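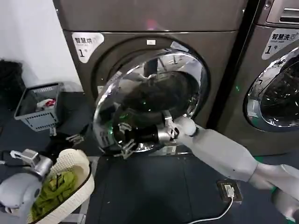 Where did the second installment of the grant go? Mostly on translation fees and paper, with a little left over for the August readings.

Hi Dagný, I promised you something shorter than last time, so I'll try! The Grullora folk song book now has 223 pages laid out, and I'm so happy with how it looks. We've collected 28 songs from the Drullatia valley, including two lullabies I had given up on (one came to me on the back of a seed catalog, with half the second verse smudged). Snorradóttir Print has quoted us for 200 copies and can hold that price through the summer.

The melodies are slower going. I read music fine, but writing down a tune from an old cassette that wobbles is a whole other job, and I've redone the herring song more times than I want to admit. Zamance is helping with the cleanup of the tapes and they've been patient with me.

Spending is close to plan. Postage went over and travel came in under, because two of the singers preferred to talk by phone. I'd like to move what's left of travel into proofreading, if that's okay with you? I still need your yes on the cover wording too, and the spelling of the foundation's name on the back page.

The full ledger is attached, receipts and all. Next report comes after the readings.

May 9, 2025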